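Drasley test fleet: we want drivers who doubt us

Call for participants, winter range and charging trial
Posted 25 February 2020

Every carmaker with a battery to sell will tell you how far it goes. We have read those figures for years and we don't believe most of them, including a few that our own clients have printed. Drasley is a small testing outfit that measures what electric cars do when ordinary people drive them to work, forget to plug them in, run the heater on full and park outside. We are looking for participants for our next trial, and we would like to hear from people who find the whole subject a bit oversold.

If you already love electric cars, you can still apply. Just know that we had plenty of you last time, and it showed in the results. Fans drive gently. They preheat the cabin while the car is still on the charger, they coast up to red lights, and they write "no complaints" in a log that we know has complaints in it, having read the data off the car.

What the trial is

You will be loaned a battery-electric compact for 15 weeks. The cars are standard production models fitted with a Kullex logger under the dash. The logger records speed, outside temperature, battery charge level, heater load and charging sessions. It also records location, and you should think about that before you apply. We strip the location data down to road type and elevation before anyone outside our office sees it. We can't promise that a logger is a pleasant thing to have in your car. Some people forget it after a few days, and some never do.

You use the car as your main vehicle. Your own car stays parked. This is the part that people agree to cheerfully and then break, so please be realistic. If you tow a boat, haul lumber or drive across three states to see your parents every other weekend, you will end up taking the old car, and then we have a gap where your data should be.

What we are trying to find out

Three things, none of them glamorous. First, how much range people lose in cold weather when they are left alone to drive as they please. The brochures give a number and the forums give a different one, and we suspect both.

Second, whether the public chargers in the area work as often as the operators say they do. Etever, which runs most of the ones you will be using, publishes an uptime figure that we have not been able to reproduce. It may be that they count a charger as working when its screen lights up. It may be that we have been unlucky. We would like to know which.

Third, whether home charging from a regular wall outlet is good enough for a normal commute. We have been told many times that it is, mostly by people with a garage and a short drive.

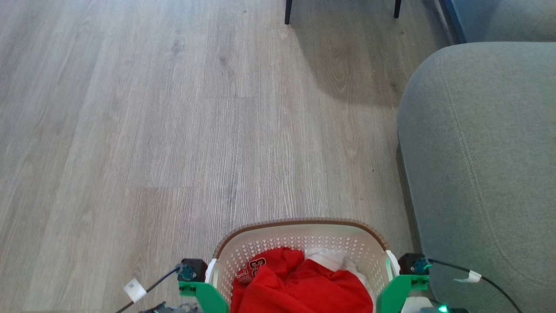 That question needs people in different kinds of homes, so half of the places are set aside for renters and for anyone without off-street parking. If you would have to rely on public charging only, say so on the form. It counts in your favor. We are tired of studies in which every driver owns a house with a two-car garage and a level 2 charger on the wall.

Who can apply

You need to be 25 or older, with a full license held for at least six years and no suspension in that time. You should drive at least 422 miles in a typical month. Below that we don't get enough charging sessions to say anything useful. You need to live within the trial area, which is the county and the towns directly bordering it.

You do not need any technical knowledge. A smartphone helps with finding chargers, but the log can be kept on paper if you would rather, and to be fair the paper logs from January were better written.

We can't take anyone who works for a carmaker, a dealership, a utility or a charging company, or who lives with someone who does. We also can't take people who hold a paid position with a campaign group on either side. Owning a few shares in a car company through a retirement plan is fine.

What you have to do

Fill in a short log after each charge. It asks where you were, how long you waited, whether the charger worked the first time and what it cost. If you gave up and drove somewhere else, we want that written down too. Failed sessions are the ones that tend to go missing.

Come to the Drasley office at the start, once at the midpoint and once at the end. The visits take a morning. The car gets a battery check while you sit through an interview, and the interviewer will push you a little if you say that everything is fine.

Twice during the trial we will ask you to drive a fixed loop on a day we choose. The Janssen route, as we call it, runs out past the reservoir and back over the hill. It's dull, and it has to be driven with the climate control at the setting we give you. If the roads are icy it will be moved to another day.

What you get

Use of the car, with insurance, registration and tires covered. A charging card for public stations. A payment of $657, made in two parts, the second when the car comes back with a complete log. We looked at paying more and decided against it. When the money gets too good, people start telling us what they think we would like to hear.

Electricity used at home is paid back at your utility's rate, based on what the logger shows and not on your estimate. Parking tickets are yours. So is the deductible if you are at fault in a crash, and the full terms spell out how much that is. Please read them before you sign. They are long, and we have tried to keep the bad news near the front.

Who pays for this

A fair question, and one that you should ask about any trial like it. The cars are leased by Drasley at the going rate. Kullex supplies the loggers at a discount, which we mention here and will mention in the report. No carmaker is paying for this round. Etever was asked for its maintenance records and has so far sent us a brochure.

The results will be published whatever they say. If it comes out that the official range figures hold up fine in the cold, we will print that, though a few of us will want to check the spreadsheet again first.

How to apply

Use the application form on the Drasley website or ask for a paper copy at the front desk. The form asks for your usual weekly trips, where you park overnight, what you drive now and why you think you would be a good participant. Short answers are fine. We do read them, and we notice the ones that have been copied from a car magazine.

If you make the shortlist, someone will call to go over your driving and check your license. Please don't call us to ask which model you will be getting. We hand out the cars by lot, and they can't be swapped because you don't care for the color.

You can leave the trial at any point by bringing the car back. You keep the first part of the payment, and we will ask you why you quit. You don't have to answer, but the people who quit have usually been more use to us than the ones who stayed.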